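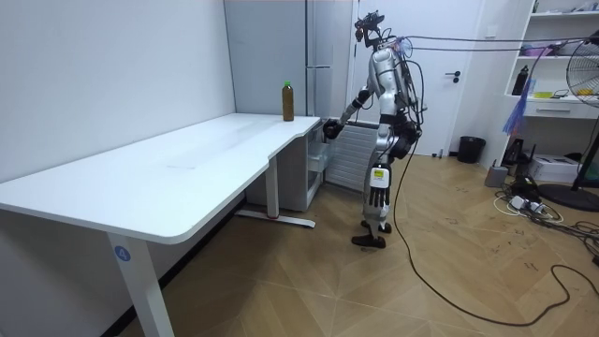
A long white desk, a tall fridge, and a bottle of something brown with a green lid.

There is a particular pleasure in a room where the fridge stands within reach of the desk. I grew up believing that food lived in the kitchen and work lived somewhere else, and it took a wet Tuesday in February, and a long chat with Imani Bakilana, to change my mind.

Imani fits out small studios and back rooms for people who spend all day in them, and she has firm views on white furniture. She likes plenty of it - desks, shelves, doors, even the radiator - on a pale wood-look floor, so that the few bright things get a chance to shine. A blue feather duster hung on the front of a shelving unit does more for a room, she told me, than a 200 pound print. I laughed, then went home and hung mine up (it had lived behind the boiler for years, poor thing).

The shelves themselves should stay half idle, she says, with a drawer built in for the pens, the fuses and the takeaway menus. Bottles can go up high. The bin goes near the door, where you pass it on your way out, and a standing fan earns its patch of floor the moment summer comes.

Then there is the fridge. Imani's clients always ask for a little one to tuck under the desk, and she always talks them into a tall one with proper drawers in the lower compartment. Her old business partner, Dennis Ndung'u, held out for 5 years with a cool box before he gave in. He now keeps soup in his, and cheese, and far more mustard than any one man could need, and he eats his lunch at the far end of the desk with his papers pushed to one side.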